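Home Features Interviews Field Notes Newsletter About Search

Posted in: Long Reads / Machines at Home

October – by the Field Notes desk

Setting the table, 188 times

I got to the house in Carrasco a little after nine in the morning, and the first thing I was offered was coffee, and the second thing was a chair in a spot where I was told I couldn't ruin anything. Fair enough! I have ruined things in labs before.

This one isn't much of a lab, though. The Trunden group does its table-setting work in ordinary rooms, with ordinary tables and all the clutter that comes with them, and the researcher who runs the study (who asked me to leave names out, so I will) is pretty stubborn about that.

"We used to have a perfect white bench," she told me. "Perfect lights, perfect gray backdrop. The robot was terrific on the white bench. Then we took it to somebody's kitchen and it couldn't pick up a fork."

So I asked the obvious question, which was why a fork. I'd come expecting to hear about something harder. She laughed at me a little.

"A fork is the hard part. It's thin, it's flat on the table, it's shiny. The camera sees the ceiling in it. You close the fingers a hair too high and you get air, a hair too low and you're pushing on the table. Give me a cup any day."

The method they've been working on is called Ginham, and I'm going to try to explain it the way it was explained to me, over that coffee. Normally you teach a two-armed robot a chore by having a person steer it through the whole thing, start to finish, again and again. You save every run, and the robot learns to copy. It works, but the runs are long and most of each one is boring stuff, arms traveling through open space. Ginham chops the chore up. The person still steers, but the recordings pile up around the touchy moments – the last little bit before the fingers close, and the first little bit after. The travel in between gets filled in by a plain old motion planner.

"People are bad at boring," she said. "If I ask you to do the same two-minute thing all morning, by lunch you're sloppy. If I ask you for just the grab, you stay sharp."

I wanted to know if that was a feeling or a finding. She pulled up a spreadsheet on her laptop and turned it toward me. For the table-setting study they collected 188 runs the new way, across 12 rooms, and then tested on two rooms the robot had never been in. The old way of recording, given the same hours of human time, got the full setting right 29 percent of the time in those new rooms. Ginham did better than double that. She wouldn't let me print the exact number until the reviewers have had their turn, which I grumbled about.

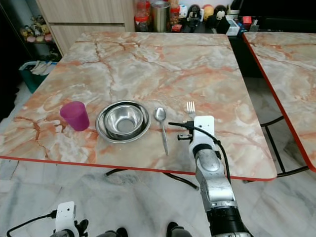 Cup, stacked bowls, spoon and fork on the marble-patterned table, with the right gripper near the fork.

I got stuck on that tabletop for a while, with all its pink and orange veins running every which way. Isn't that a rotten surface to ask a camera to look at?

"It's a great surface," she said. "Lines everywhere, and it's glossy on top of that. A spoon handle is a line too, right? So the model has to figure out which lines are spoon. If it learned on a plain table, it never had to figure out anything."

What about the see-through cup, then? I could make out a bit of the marble through the pink plastic, and I'd always heard that clear things were poison for depth cameras. She said yes, they are, and that they've more or less stopped leaning on depth for cups. The rim is what they care about. Find the rim and you can guess the rest. The bowls are another story. One sits inside the other, both of them steel, and early on the robot treated the pair as one lumpy object and tried to grab the whole business.

"Which isn't even wrong!" she said. "Sometimes you want both. So then we had to decide what we were asking for. We argued over that for weeks – the instruction we give the model, I mean, the actual words. 'Pick up the bowl.' Which bowl?"

They ended up writing the instructions out longer, and she thinks that change helped more than a few of the fancier ones. It gets a paragraph in the paper. I told her it should get a page.

I asked what doesn't work yet, and she had the list ready. Silverware that's touching other silverware. Anything close to the far edge, where the arms are stretched out and get a bit wobbly. And handing things from one gripper to the other, which she called "our embarrassing area." The controller software they use, Zarkton, runs the two arms on separate clocks, and a handoff needs both hands to agree on what time it is. They have a patch. She doesn't love the patch.

We talked for a while about whether any of this ends up in a person's house for real, doing a chore a ten-year-old can do. She got a little impatient with me there. The chore is a yardstick, she said, and she picked it because everybody already knows what a set table looks like, so you don't need an expert to grade it.

"My mother can grade it," she said. "She's tougher than the reviewers."

The next round moves on to clearing the table, with food still on the plates, and she's already dreading the spaghetti.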